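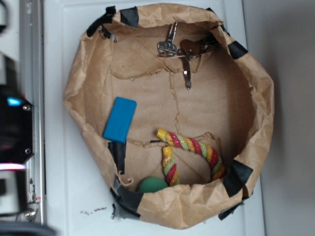
From: Edgars Lapiņa
To: Dranomthorpe Reuse List
Subject: Re: paper bags for sorting small things
April 3, 2019

Inese Jaunzems wrote:

> Dear all,
> I am preparing the sorting table for the May swap in Plisville. Last year we used plastic tubs, but they are gone and I don't want to buy new ones. Somebody told me that Edgars uses paper bags with the edge rolled down. Do they stay open? Mine fall closed when I take my hand away, and then people drop keys on the floor next to the bag. Also, what do you do about the bottom? Last year Adelmo lost a small key under the flap of a box and we found it only when we folded the box for recycling.
> Inese

Dear Inese,

Yes, it is me with the paper bags. I will try to explain how I make them.

I take a brown paper bag, the plain kind from the grocery store, and I crumple it a little before I start. New paper is stiff and wants to go back to its old shape. After that I open it on the table and fold the upper edge to the outside, then roll it over one more time. The opening becomes wide and you can see everything inside when you stand above it. A bag which is left tall is like a well, you must put your whole arm in.

About your question, if they stay open: with only the roll, not for long. I put black tape over the folded edge in several places. On the bag I have on my table now there are seven pieces, and they are not beautiful or equal, some are strips and one is almost a square. The corners need it most. The paper makes small tears along the rim when you roll it, and this is normal, you don't have to throw the bag away.

For the bottom I use a flat liner, similar to cardboard. It has its own weak side — mine has a crack down the middle, and a thin key could go in there. So I would tell Adelmo to put his liner with the good side up, or to close the crack with tape before the swap begins. I should do the same with mine.

What goes inside is your decision. I keep in one bag the things I didn't sort yet: three keys on a ring, a blue block, a rope toy. For the swap I would not mix like this. Keys should have their own bag, and please leave them on the ring if they came on a ring.

I can make 15 bags before the end of the month if Eglė Dambrauskienė can bring me the paper ones she is saving. Tape I have enough. Please tell me also how long the table is, I would like to know if they stand in one row or two.

With best regards,
Edgars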